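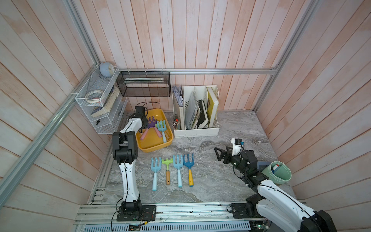
Workshop Tips: Keeping a Two-Arm Sorting Cell in Order

Most of the advice passed around about small robot cells is written by people who have owned one for a month. I have looked after ours at Moffat for a good deal longer, and I trust less of that advice every year. What follows has held up. I've left out anything I only read somewhere.

Start with the bolts

Each arm sits on a plate, and each plate is bolted to the aluminum rail. If an arm starts missing by the same small amount every time, put a wrench on those bolts before you open a laptop. Alistair MacBrayne spent an entire afternoon in January redoing the calibration on the left arm. The plate had shifted. He now has a pencil line on the rail beside each plate, and I'd tell anyone to copy him.

Don't lean on the arms to reach the back wall. Everyone does it once.

Cables: leave more loop than looks right

The cable at the gripper needs slack for the worst position the arm can get into, and that is hardly ever the parked one. Move the arm by hand, power off, to the far corner of the tray and then straight up, and watch the loop the whole way. If it goes tight anywhere, let out more.

Too much slack has its own trouble. A long loop will flop over the edge of the tray and get picked up along with whatever you wanted. One tie at the wrist and one at the elbow is enough. I have seen cells with a tie every couple of inches, very handsome, and they're the ones that break a wire inside the jacket where you can't find it.

Lay the work out the same way every time

We use children's garden tools as test pieces. They're cheap, they're light, and the handles are a decent width for two fingers to close on. Put them side by side with the heads to the back wall and leave a finger's width or more between handles. The software people will tell you the layout doesn't matter and the cell can cope with anything. Perhaps theirs can. When I'm hunting for a mechanical fault I want the row identical on every run, so that if the third pick goes wrong I know it was the machine.
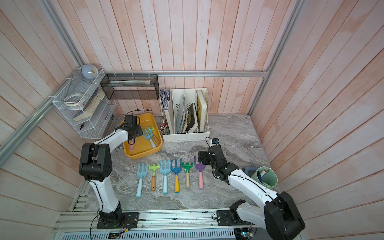
Six tools in a row, heads to the back, with the yellow tray behind.

Mix the handles. Bare wood and a painted handle don't always behave the same in the fingers, and a row of one kind will flatter your gripper. Fiona Shearer over at Dusham tests with nothing but one color of fork and gets lovely numbers. I wouldn't lean on them.

Sweep more than you think

Any little scrap of paper on the floor ends up in one of two places, under a handle or in the finger joint. A soft paintbrush does the rail and a barely damp cloth does the floor. Skip the compressed air. It was sold to us as the quick way, and all it did was blow the grit off the rail and down onto the circuit boards.

While you're down there, check the small boards along the front. Look for loose plugs. A light being on tells you the board has power and very little else.

Look from the wrist as well as from above

The overhead view makes any cell look tidy. Pull up the wrist camera now and then and go looking for crumbs, a finger that leans in further than its partner, or a cable lying across the floor where a handle is going to be. 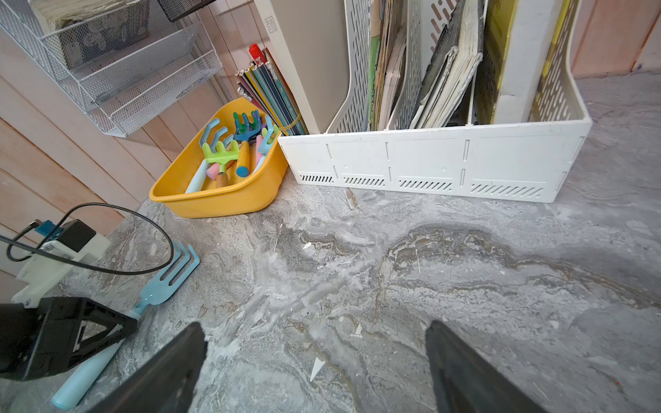
Gripper fingers

Close them slowly on a strip of card and try to pull it out from each side. If one side lets go first, the fingers aren't meeting square. Nine times in ten it's a screw at the root of the finger. The maker of ours, Mamance, suggests new fingers at 520 hours. I kept a log, and the first pair went well past that with one cleaning and one tightening. The next pair wore out at less than half. So go by the card test, and treat the hour figure as somebody's guess.

Rubber sleeves: we tried the Dronimetti ones. They gripped beautifully for 32 runs and then began to creep off the ends. Plain fingers, wiped clean, have given me less grief.

Fasten the tray, or mark it

A plastic tray walks. Every drop nudges it a hair, and by the end of a long session the arm is letting go over the rim. Run tape around the foot of it so you can see when it has moved. Double-sided tape underneath works too, until you need to lift the tray out in a hurry.

Empty it before it heaps up. With more than a handful of tools in there the handles cross, and the next one rides on top and slides out. Justinas Pētersons wrote a clever bit of code to spread the drops around the tray, and it does help. 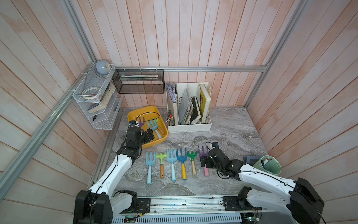 I still empty the tray by hand between runs, and I still get fewer spills than he does. He says my sample is too small. It was 109 runs, so he may have a point, but he hasn't done 109 of his own yet.

Things at the back wall

Shelves, baskets and a book stand are handy to have inside the walls, and I won't pretend we keep ours bare. Just keep them where they are. If you shift a file stand forward by the width of your hand, an arm that has cleared it for months may not. Run the full reach slowly after any tidying, with a hand on the stop button. Keep pens in something with a bit of weight to it.

A note on "maintenance free"

Torquil Forsyth likes to point out that the joints are sold as maintenance free. They may be. The bolts, plugs, cables, fingers and floor around them aren't, and in almost 8 faults out of every ten I've chased, the joint was fine. Listen to it anyway. A joint that has started to tick on the way down gets written in the book with the time of day, and if it ticks again the next morning from cold, I take the arm off the rail and send it back.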